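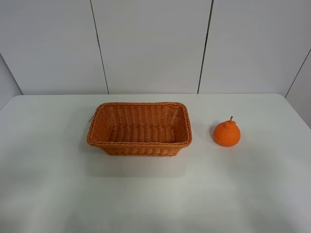

Nicanor Barroso wrote back on the first draft that a basket with nothing in it should count as its own state in the labels and not be lumped in with the table objects. That change is in. The rest of his notes are folded into the sections below.

Casthorpe Table Objects, data card
Last edited 9/5/18

What it is
Casthorpe is a set of still pictures of small household things on a plain white table: baskets, fruit, bowls, cloths. It has 1345 pictures. Each one comes with a short text label that says what is on the table and whether anything is inside anything else.

Who made it
Setareh Nouri chose the objects and set the table. Encarnación Tejada wrote the labels, and Rosalía Goicoechea checked 400 of them against the pictures. Questions go to Setareh.

Files
pictures/ holds the pictures, one folder per object pair
labels.csv has one row per picture
objects.txt lists the object names used in the labels
changes.txt is kept by hand and may lag behind

Label columns
container: basket, bowl, tray or none
item: the loose object, or none
relation: inside, beside, under, none
container_state: empty, filled, unclear
note: free text, often blank

A row for the basket and fruit pair looks like this:
basket, orange fruit, beside, empty, loose strand at left end near rim

Naming
"Orange fruit" is used for anything that could be a mandarin, a tangerine or a dekopon. Encarnación started out with separate names and gave up on them, as the knob at the top and the short stem did not settle the matter. The labels don't say whether a fruit is real or artificial either.

"Woven basket" covers wicker, rattan and plastic made to look like them. Material is not labeled. Wear such as a stray fiber goes in the note column, and it does not make a new object.

"Beside" means there is bare table between the two things. If they touch, the label is still "beside" but the note says "touching."

Splits
Training and test lists are in splits/. The test list has 70 pictures. Both lists share objects — don't use them to measure how well something handles a basket it has never met.

Known problems
Shadows inside deep baskets can hide small items. Use "unclear" when the floor of the basket can't be made out.
Left and right in the notes are as seen in the picture. In March we found 2 rows with the sides swapped and fixed them.
White cloths are hard to tell from the table, and their labels are the weakest part of the set.

Use
Free for teaching and research. Please name Casthorpe and keep this file with any copy you pass on.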